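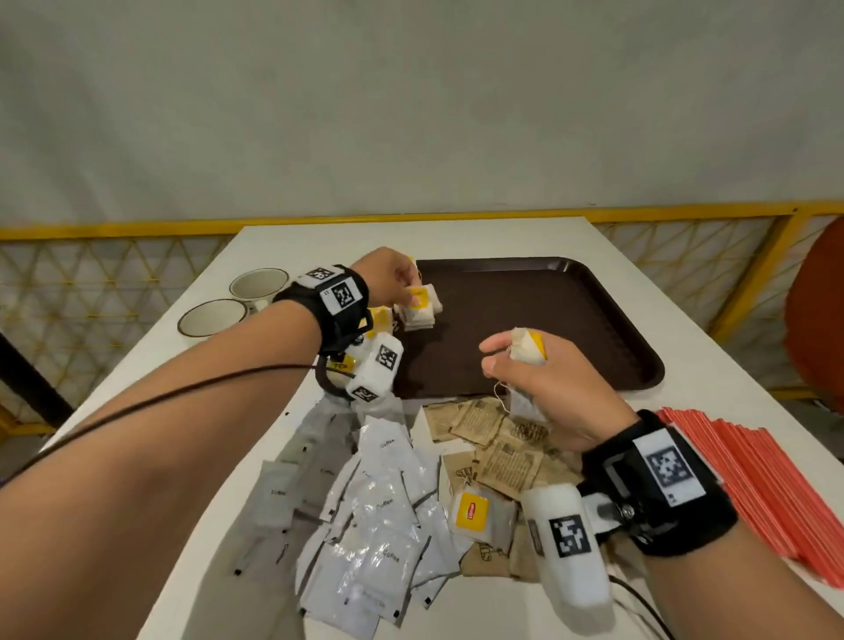

4 min read

Sorting tea bags into a tray is a poor test of arm strength and a good test of software. The packets weigh almost nothing, they bend, and they overlap in ways that make one object look like three. Stamby, a software shop that builds perception and planning tools for manipulation, picked the task for those properties and has used it since January as the main workload for its tracking stack, Kullesetti.

Kullesetti takes its input from people. A worker sets out a coffee service by hand with square fiducial markers strapped to both wrists, and the software recovers the position and orientation of each wrist from a camera at head height. The tags sit on several faces of the wrist hardware, so that a turn of the forearm that hides one face will often expose another. The solver needs 2 tags in view for a full-confidence pose. With one, it falls back on the last good estimate and a motion model, and it marks the interval as degraded.

Much of the engineering has gone into that fallback. A square tag viewed nearly head-on has two pose solutions that fit the corners almost equally well, and a naive solver will flip between them. The resulting wrist path shows a jump that no human arm could make. Early versions smoothed the jump away, which hid the error and moved it into the training data. The current version carries both solutions forward and drops one only when later views rule it out.
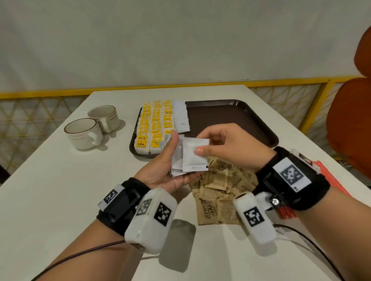

Why not track the fingers directly?
The fingers spend most of a pick behind the packet or behind each other, so a wrist pose plus a grasp label gives steadier data than a full hand model.

The grasp label comes from a second module, Derkach, which segments the work into picks, transfers and placements. Thin stock is its weak point. Peeling one sachet from a stack involves very little wrist travel, and a segmenter that looks for motion tends to merge the peel with whatever comes next. Derkach now scores contact between hand and packet separately from wrist speed. On an internal set of 131 sequences, the change left 8 with a merged segment that a reviewer had to split by hand.

Planning sits downstream. Musis, the planner, does not replay the wrist path. It reads each placement as a constraint: this packet upright, in this row, against its neighbor. The order of rows is left free unless the demonstrations agree on one. When a row starts to lean, the planner can insert a straightening move, provided it has examples of one with both hands.
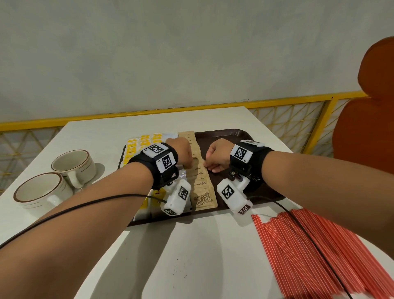 Both hands at the row of raw sugar packets, with yellow-printed packets in the rows to the left.

Two-handed moves remain the costly case. When the hands come together, the wrist hardware on one side can block the tags on the other, and the pose estimate for both degrades at the moment when relative position matters most. Kullesetti handles this by solving the wrists jointly, with a limit on how closely the two bodies can approach. The joint solve runs offline, and a live version is still too slow for the operator display.

Calibration is the other open item. A strap that slides along the forearm shifts every later pose by the same amount, and the shift is hard to separate from a real change in grip. The tool checks for drift at the start and end of each sequence but does not yet correct for it in between.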